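Friday, April 13, 2018

Bounce rig, indoor balls. Picking up from where Homa's pages stop.

Derkis balls first, the worn ones from the Kinport league. Every one checked for pressure cold, straight out of the bag, then again after warming on the bench. Gauge is the old Negri with the sticky needle, tap it before reading. Tap it every time. I forgot on the first few and had to throw those out, crossed through on the sheet, don't use.

Drop height set off the BOTTOM of the ball. Homa was setting off the top, so her rebound figures and mine dont line up. Not redoing hers. I'll put a note on the front of her sheet.

40 drops per ball, same panel facing down, valve to the side. Valve down gives a dead bounce and a kick toward the door, we knew that already but Soudabeh wanted it on paper so: three balls done valve down, separate sheet, marked V.
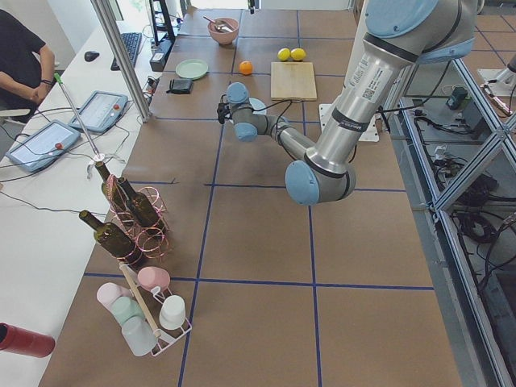 Scatter is what I'm stuck on. Rebound height is fine, film it against the board and read it off, but where the ball comes down the second time is still me shouting at Ladan and Ladan putting down a chalk cross. Crosses get scuffed, and by the end of a set you can't tell old from new. Want a proper grid on the floor under the rig. Dark blue tape, long strips down the length and others run across them, big rectangular cells, same pattern as on the brown paper on that table. Then we just call a cell and write it down. The chalk goes. Will need to check the tape doesn't change the bounce where it lands on an edge, so drop a few on bare floor and a few on a strip before trusting anything.

Serkex balls next. New, never played. Slippery as soap. They come up higher than the Derkis at the same pressure and they come up straighter, which I think is just the seams being shallow but can't prove it. Ryszard thinks it's the bladder. He cut one open after lunch (a reject, not one of the test balls, I asked) and the winding is a lot tighter than I expected. Piece of it is in the envelope at the back of this book.

After 220 drops the first Serkex lost a bit of pressure. Valve seat maybe. Spit test showed nothing. Leave over the weekend and read again Monday before anyone touches it with a pump!! 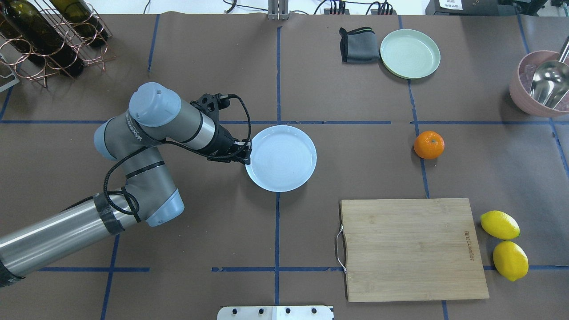 Do we top up the pressure in the middle of a set?
We leave it alone until the set of 40 is finished, then read it, write it down, and pump back to the starting figure before the next one.

If it's fallen a lot in one set the ball comes out of the test and gets a red dot. 2 have red dots so far, both Derkis, both with the cracked valve rubber Homa flagged.

Floor. The boards by the rig are not the same as a court, too stiff, and I keep having to say so when people come and look at the numbers. Kinport will let us in after the juniors finish if we bring our own lights. Need: rig legs off, long bolts, the level, spare batteries for the camera, old blanket so we don't mark their floor. Last time we forgot the level and shimmed it with a beer mat, those results are no good to anyone. 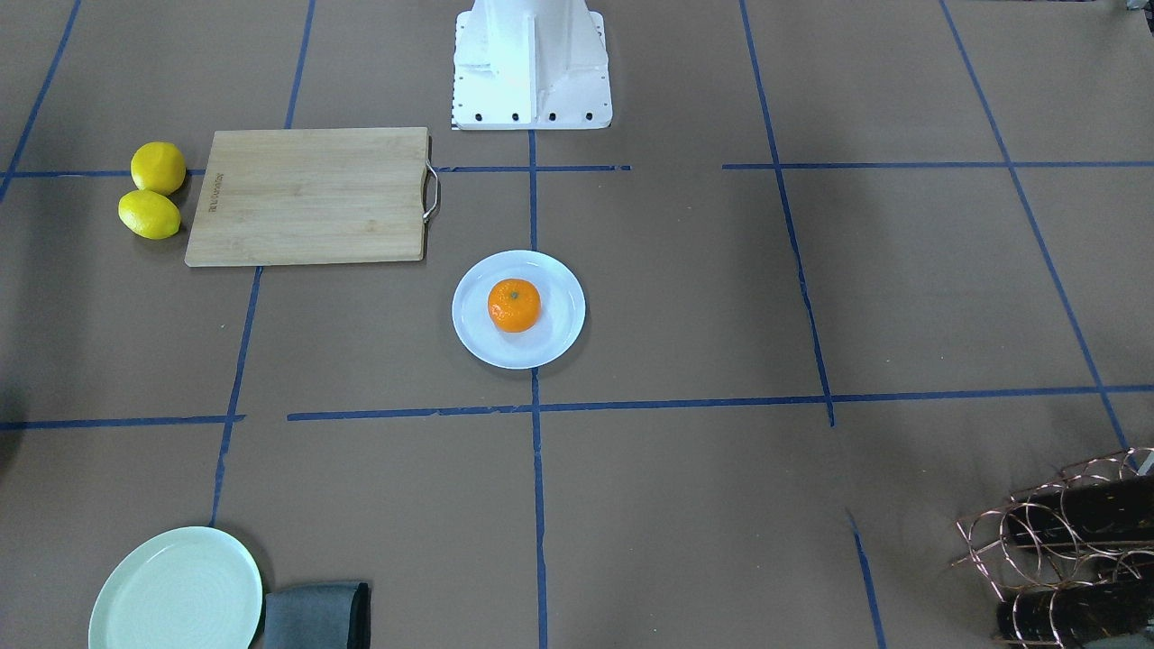 Branwen Parri

Added later, same day. Talked to Ladan about the wear run. She wants 1,000 bounces on each ball before July so there's something to give the league when they choose for next season. Doable if the release doesn't jam. It jammed again at five. Spring is tired, bent the hook back with pliers, ordered another spring. Keep fingers out from under the arm of the release when it's cocked, it went off by itself once.

Grip is a seperate job. Soudabeh has the players' sheets, some filled in, some with just a smiley face on. Most like the worn Derkis best in the hand and complain about it off the glass, they say it dies. Our numbers say the same for the ones with low pressure and nothing for the rest. So pump them up first, then ask the players again.

To do Monday
- read the leaky Serkex
- tape for floor
- ask Ryszard for the other half of the cut ball, want to measure the wall at the seam
- new needle for the Negri or a new gauge
- copy V sheet for Soudabeh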